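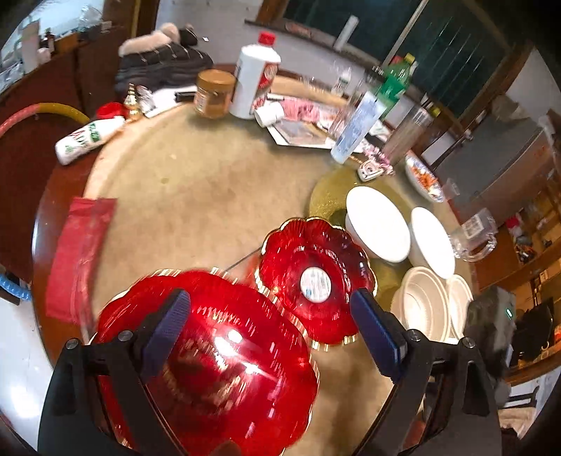 Yolanda Lozano is not convinced the fresco at Vrettos was ever lost. Her grandmother, she wrote to us, lit candles under it every January.

The press release tells it differently. A painted angel, sealed under plaster for 148 years, found by a team from Cevness with a scalpel and a lamp. Five newspapers ran that story. I could find one that had called the parish.

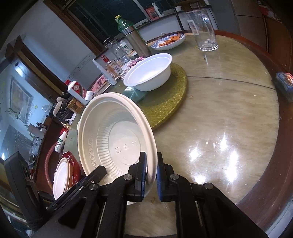
Issue 6, page 148

Gervasio Rivadeneira, the lead restorer, says the plaster covered "the essential part." Pressed on this, he means the left wing - the face was always showing. He dates the paint to about 400 years ago, from a pigment test he has not published.
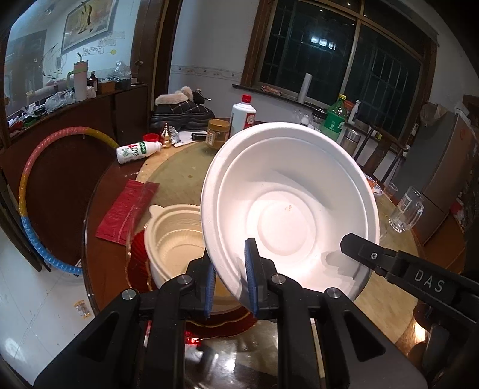

Table setting, red and gold.

I would like to see that test. So would Lozano, who has asked for it twice.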